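4. Cleaning and Care of the Bokix Table Top

Wipe the top after each day of use. Unplug any lamps or chargers first.

1. Clear the surface and brush off dust with a dry cloth.
2. Mix 14 ml of Sulteck cleaner into a bucket of warm water. Do not use bleach.
3. Wipe from the far edge toward you. Dry with a clean towel. 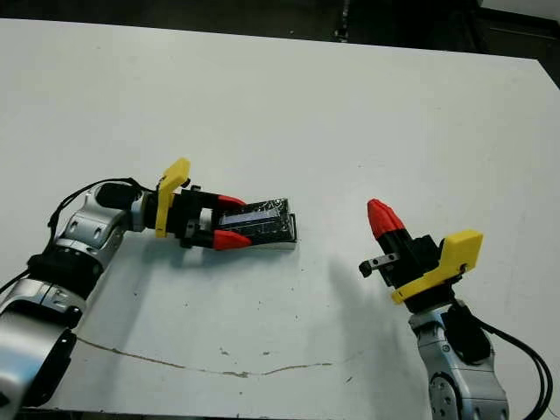 Fig. 7. White top, matte finish.

Note: Matte tops show specks and smudges sooner than gloss tops. For marks that stay after wiping, leave a damp cloth on the spot for 17 minutes and wipe again.

CAUTION: Do not set pans hotter than 55 °C on the top. Do not scrape with a blade.

4. Look over the surface for thin lines or chips. Fill small ones with repair paste, part no. 954, and let it set overnight. 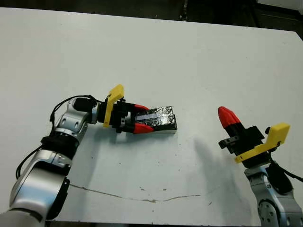
5. Tighten the leg bolts by hand, then a quarter turn with the key supplied.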